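3. 光学定盤上の配線と固定具 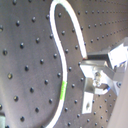

3.1 対象とする作業面

図1　光学定盤上の白いケーブルと金属製固定具。ケーブルの下部に緑色の帯が見える。

本節では、本研究で調べた作業面と、その上に置かれたケーブルおよび固定具について述べる。光学実験の論文では、光源や検出器の性能は詳しく記載されるが、それらをつなぐケーブルがどのように置かれたかは、ほとんど記載されない。しかし、我々の実験室では、配置をやり直すときに最も時間がかかるのは、ケーブルの取り回しの部分であった。そのため、まず作業面の状態から説明を始める。

作業面は、ねじ穴が格子状に並んだ暗い灰色の光学定盤である。表面はつや消しで、細かい擦り傷がある（図1）。この定盤は以前の課題から引き続き使用しているもので、表面の再処理は行っていない。擦り傷は固定具の座面の安定には影響しないと判断したが、清掃のときに布の繊維が残りやすいという問題があった。清掃は配置の変更ごとに行い、穴の内部は弱い吸引で処理した。

穴の格子は、部品を固定するためだけでなく、位置を記録するための座標としても使用した。定盤の手前左の穴を原点とし、行と列の番号で固定具の位置を表す。この方法は簡単であるが、固定具を格子に対して斜めに取り付けた場合には、角度を別に記録する必要がある。記録用紙には角度の欄を後から追加した。したがって、初期の記録には角度の値が含まれていない。

3.2 ケーブルの取り回し

図1の白いケーブルは、定盤の上で大きなS字形に曲がり、奥で細長いループを作ってから、右側の固定具に達している。我々はこのような余長の残し方を「自由余長」と呼び、定盤の縁に沿ってケーブルを留める方法（以下「縁留め」）と区別する。

自由余長の利点は、固定具を移動するときにケーブルを外さなくてもよいことである。一方、ケーブルが作業面の中央を通るため、新しい部品を置く場所が制限される。また、手や工具がケーブルに触れる可能性も高くなる。縁留めではこれらの問題は小さいが、固定具の移動のたびに留め具を外し、長さを調整しなければならない。配置が頻繁に変わる段階では自由余長を、配置が決まった後では縁留めを用いることにした。

曲げの程度については、ケーブルの種類ごとに許容値が異なるので、一つの値を全体に適用することは適切ではない。本研究では、供給元の資料に記載された最小曲げ半径を確認し、ループの最も狭い部分がその値より小さくならないように置いた。ループの幅は定盤の穴の間隔と比較して読み取った。この読み取りは精密な測定ではないが、日常の点検には十分であった。

識別には色の帯を使用した。図1では、ケーブルの下部に明るい緑色の帯がある。白いケーブルが複数ある場合、途中の部分だけを見て区別することは難しい。そこで、帯の色と接続先の対応を一覧表にまとめ、作業面の近くに掲示した。最初の版では帯を端の近くだけに付けていたが、Uzma Kianiの提案により、途中の見やすい位置にも付けるように変更した。

3.3 固定具とケーブルの端部

固定具は、銀色の金属のブラケットとブロックを組み合わせたもので、定盤にボルトで取り付けられている。図1では、ケーブルの端が固定具に接しており、先端はやや赤みを帯びて見える。組立体の中央付近には、真鍮のような色の丸いねじ、または調整用のつまみがあり、側面には小さい六角ボルトがある。

固定具の取り付けは、次の順序で行った。はじめに定盤の座面と固定具の底面を拭き、ボルトを軽く締める。次にケーブルの端を合わせ、ケーブルの重さや曲がりによる力が端部に直接かからないことを確認する。最後にボルトを締め、位置を記録する。ボルトを先に強く締めると、角度の小さい修正ができなくなり、作業を最初からやり直すことになった。このような失敗は、初期の組み立てで2回あった。

調整後は、しばらく時間を置いてから位置をもう一度確認した。ケーブルに強い曲がりの癖が残っている場合、端部を少しずつ押す力が生じると考えられる。この力の大きさは測定していない。癖の強いケーブルは、使用する前に大きな輪にして平らな場所に置くことにした。

3.4 記録の方法と制限

配置の記録は、Nighat Awanが作成した書式を用いて、9月から開始した。記録する項目は、固定具の位置、角度、ケーブルの識別色、余長の残し方、最も狭い曲がりの位置、および備考の6項目である。備考欄の書き方は記入者によって差が大きく、「少しきつい」のような表現が、後の比較を難しくした。現在は、曲がりの幅を穴の間隔の数で書くように統一している。

この方法には制限もある。格子を基準とした記録は平面上の位置だけを表し、ケーブルが定盤から浮いている高さを表すことができない。ケーブルが互いに交差する配置では、上下の順序も必要になる。これらの項目については、書式の改訂を検討している。次節では、自由余長と縁留めのそれぞれについて、再配置に要した時間を比較する。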